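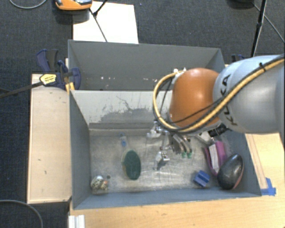 The Vundis bin with a few small things in it. The floor has its scratches already.

Vundis open bin, gray, from Drostdale
Review by Lợi Nông, January 2, 2018

I bought this bin in December to hold the small things which always get lost on my bench. Before it I had a Zelton bin. The Zelton was good, but it was too deep and my hand did not reach the corners well.

The Vundis has blue-gray side walls and a metallic floor. The walls are stiff. I carried it with a load of up to 11 kilos and they did not bend. It cost me 40 dollars with delivery, and the parcel came well packed.

Now the floor. If you like a clean surface, you will not be happy. It takes scratches and smudges very easily, and the light gray panel at the far side has a dark scuffed patch which I could not remove with soap. I tried a paste from Lie also, and it made the patch a little paler but not more. For me it is not important, because it is a work bin. In a living room I would not put it.

The second problem is the shine. Under a strong lamp the floor reflects a lot, and a small silver screw is difficult to find. Bright things are easy. The little blue block near the front wall I see immediately, also from the other side of the room. I thought to put a rubber mat inside, but the mat of Drostdale costs 26 dollars and I find this too much.

Cleaning is simple. I take everything out, wipe with a wet cloth and let it dry.

I would buy it again, but I would ask for a floor that is matt. Four stars of five.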